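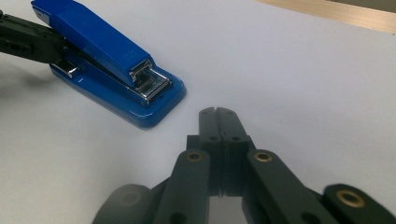

Shared supplies and work table check, second floor workroom

Done by: Dzifa Akpalu
When: Wednesday, before anybody needed the room
Copy to: Wing-sze Yip, Remo Ferri

Same list as in June, with two lines added at the bottom that Remo asked for. I mark things OK, FIX or WATCH and then I ramble underneath, because the form at Hetach only gave us a tiny box for comments and I always ran over it. If you only want the jobs, skip to the end.

1. Staplers and staples

1.1 Blue desk stapler, outside — OK
I do love this one. It's the bright glossy blue one with the chrome head and the wide rounded foot, and it's still the stapler everybody reaches for first. I ran a thumb along the arm and around the foot and found no cracks or sharp bits. The finish wipes clean with a damp cloth, so please don't use the solvent wipes on it (they live on the printer shelf and they're for the printer).

1.2 Blue desk stapler, head and rails — OK
Opened it, looked down the rails, tipped out one bent staple that had been riding along in there. No rust. When you clear a jam, use the little flat tool from the drawer and point the front end at the table while you do it. Not a fingernail, please! Ming-te did that in the spring and wore a bandage for a week.

1.3 Blue desk stapler, test — OK
Two sheets, then ten, then twenty. Both legs folded flat every time. I gave it thirty just to see and it chewed the corner, so twenty is what I've written on the label.

1.4 Big stapler for thick packets — WATCH
The spring is getting tired. It still goes through 40 sheets but you have to lean on it, and leaning is how people slip. I'd like everyone to stand up to use it and keep the other hand flat on the packet, well back from the head. Wing-sze, I know you said it has another year in it. I'd say half a year.

1.5 Hand stapler for the bulletin board — FIX
The latch that keeps it closed doesn't hold. I put it in the cabinet with a rubber band around it and a note. Don't take the band off, it's doing a job.

1.6 Spare staples — OK
Plenty. The boxes had gotten mixed again, so I sorted them by size and put the heavy ones on the lower shelf. The wrong size is behind almost every jam I get called over for. Check the number on the box against the number on the label before you load, and if the strip doesn't drop in easily, stop and look again.

1.7 Loose staples on the floor — FIX (done)
Ran the magnet sweeper under the table and along the wall by the printer. Got a good little pile, mostly by the wall. People come in here in socks when it rains, I've seen you all.

2. Cutting things

2.1 Paper trimmer, guard — OK
Guard in place, both screws snug. The blade was down and latched when I walked in, so thank you to whoever was last on Tuesday night.

2.2 Paper trimmer, blade — WATCH
Starting to drag a little on card stock. Fine on plain paper. I've asked Yu-ting to order a blade along with her Sendilier order so we only pay shipping once. Until it comes, cut card two sheets at a time at most and don't saw at it.

2.3 Scissors — OK
All of them back in the block, points down. The left-handed pair is there too, with green tape on the handle. It has green tape so that I can find it. Please leave the green tape.

2.4 Craft knives — FIX
One was put away with the blade out. I'm not going to ask who. The blade goes all the way in, you hear it click, and then it goes in the tin with the lid on. Used blades go in the yellow sharps jar and never in the trash bag — Remo carries those bags down the stairs against his leg.

2.5 Sharps jar — OK
Less than half full. Lid screws down properly. I'll swap it when it gets to the line.

3. Work table

3.1 Legs and braces — OK
Leaned on each corner, no wobble. The shim under the window side leg has stayed put, which surprised me a bit.

3.2 Surface and edges — OK
Wiped down, nothing sticky, no splinters. I go along the edges with an old pair of tights, which sounds silly but it catches on anything rough long before your hand would. Nothing caught.

3.3 Weight — WATCH
The sticker underneath says 60 pounds for the fold-down end. That isn't a lot once you stack paper boxes on it, and I found three boxes there again. They're on the floor under the shelf now. If you need them up high, use the fixed end.

3.4 Cords — FIX (done)
The laminator cord was hanging across the gap where people walk through. I rerouted it behind the leg and put on two clips. If you move the laminator, move the clips with it.

4. Laminator, hole punches, other odds and ends

4.1 Laminator — OK
Plug, cord and switch all fine. Warmed up normally, ran one pouch through, no funny smell. It gets hot along the top, so nothing gets set on top of it, and that includes your coffee.

4.2 Three-hole punch — OK
Emptied the tray (it was packed solid, which is why it had been so stiff). Put it on your mental list, it takes ten seconds.

4.3 Single punch — WATCH
Handle grip is sliding off. I pushed it back on. It'll slide off again.

4.4 Staple removers — OK
Two of the pinchy kind, one flat. The flat one is kinder to the paper and to you.

4.5 Tape dispensers — OK
The teeth on the big one are properly sharp, so pick it up by the base.

5. Room

5.1 Floor — OK
Dry, swept, mat lying flat. I pressed down the corner by the door.

5.2 Lights — FIX
The tube over the trimmer flickers after it's been on a while. That's the one spot where I really want steady light. Reported under ticket 2621, and Ming-te says he'll chase it. Until it's replaced, carry your paper over to the fixed end to mark it up and switch on the clamp lamp before you cut.

5.3 First aid kit — WATCH
Short on small bandages and the tweezers are missing. Everything else is in date. If you have the tweezers, just put them back, no questions!

5.4 Exit path — OK
Clear from the table to the door. Door opens all the way.

6. New lines (Remo's)

6.1 Labels readable — FIX
The stapler label is new as of this morning. The trimmer label has faded to nothing, so I'll print another when I do the next batch.

6.2 Things back where they live — WATCH
Better than June! The ruler was in the kitchen, though, and one box of staples was in the Tondham mail tray for reasons I can't work out.

Jobs still open

Hand stapler latch: Ming-te to look at it, or we retire it.
Trimmer blade: Yu-ting, with the next order.
Light tube over the trimmer: Ming-te, ticket 2621.
Small bandages and tweezers: me, on my way home.
Trimmer label: me.
Thick packet stapler: Wing-sze to decide whether we replace it now or in the winter. I left the Chiu catalog open on your desk with a sticky note on the page.

Comments added after

Wing-sze: Fine, replace it. I tried it on a packet after lunch and I see what you mean about leaning. Could the new one have rubber feet? The old one walks.

Remo: Thanks for the bit about the blades. Could we also add the step stool to section 5? I use it most days and I don't think anyone has ever looked at it.

Dzifa: Yes to both. Stool goes in as 5.5 next time, and I'll take a look at its feet tomorrow anyway.

Yu-ting: Blade ordered. The tweezers were in my pencil cup. Sorry.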